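Fusine 2 review: a labeling and replay tool I now open before my coffee

Posted Feb 1, 2026

I have been putting off writing this up for weeks, mostly for the good reason that I was too busy using the thing. Fusine is a desktop program for looking through demonstration data recorded with hand-held grippers, cutting it into episodes, labeling the steps and sending the result to whatever trains your policy. Version 2 came out in January and I moved all my work over the same night, against my own advice.

Some background so you can judge whether my needs look like yours. I work on tidy-up tasks: pick things off a floor or table, put them in a box, close the box. It's two-handed most of the time. My training code is my own mess of scripts, and before Fusine my labeling setup was a video player, a spreadsheet and a folder called "final_final". I tried Kistier for a while too, and I'll get to that.

Getting it running

The install took 10 minutes on a plain Linux machine with a middling graphics card. You point it at a folder and it builds an index. My first import was 900 episodes and I went off to make lunch, which was a mistake, as it had finished before I found the bread. Thumbnails come up at once, and scrubbing is smooth in both wrist views at the same time. I can't tell you how nice that is after years of two windows drifting out of step!

The timeline

This is the heart of it and the part I'd pay for alone. Under the video you get a stack of tracks: gripper width for each hand, hand speed, pose confidence, and then any labels you've made. Everything lines up to the same clock. If your recorder stamps the cameras and the width sensor separately (mine does) there's a small panel where you slide one against the other, and Fusine suggests an offset by matching the moment the fingers close in the picture with the dip in the width signal. It got mine right on nearly every session. When it's unsure it says so and leaves the offset alone, and I wish more software had that kind of manners.

Automatic step splitting

You give it a short list of step names, label a handful of episodes by hand, and it proposes cuts for the rest. For "reach, grasp, carry, release" it's excellent. For box packing it is good with one weak spot: when a toy is nudged into place after release, the splitter likes to call that a second grasp. You can fix it with a rule (ignore any closing shorter than a set time) and the rule is saved with the project. I fixed mine once and haven't touched it.

The proposals show up as pale bars. Press the space bar to accept, drag an edge to change. I can go through a long session with one hand on the keyboard and the other around a mug.

Object tracking

Click an object in one view and Fusine follows it through the episode. Solid, chunky things track beautifully. Dark soft toys against other dark things are harder, and anything with an open grid for walls confuses the mask, which leaks through the holes and picks up whatever is behind. Busy backgrounds used to be my big worry. I record on a printed play mat covered in cartoon animals, and version 1 would happily lock on to a drawing and stay there. Version 2 uses the camera pose to work out what's flat on the floor and what stands up from it, and the drawings get left alone.

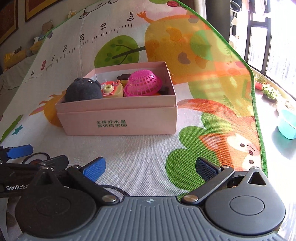 A reader on the Soylu forum, Rosalthorpe, disagrees with me on this point: "The flat-surface trick is great until the mat isn't flat. Ours runs up a wall at the back and the tracker treats the slope as one enormous object. You have to mask that region by hand in every new session, and the mask doesn't carry over." Fair, and I've hit it as well. My way around it is to save the mask as a project preset and apply it on import, but that only helps if your recording spot stays put.

Export

Every format I use is there, plus a plain folder of arrays with a readable text file beside it. You can resample the actions, pick which coordinate frame they're in and drop episodes by tag. A test export of 2,000 clips ran overnight without a hiccup, and a second run only rewrote what I'd changed.

Compared with Kistier

Kistier has the better team features: review queues, comments, proper user accounts. If several people label the same data, look there first. For one person at one desk it felt slow to me, and it wants your files uploaded before you can see them. Fusine reads them where they are.

Gripes

Undo doesn't cover offset changes. The plug-in docs are thin, and the one sample plug-in was written for version 1 and fails on load. Bright windows in the background still upset the pose confidence track, so it dips even when the pose itself is fine, and I'd love a way to set that threshold per session. There's no Mac build yet.

I've got the next batch importing as I type, with the new preset on it, and I'll add a note under this post if the slope business gets sorted in the next update.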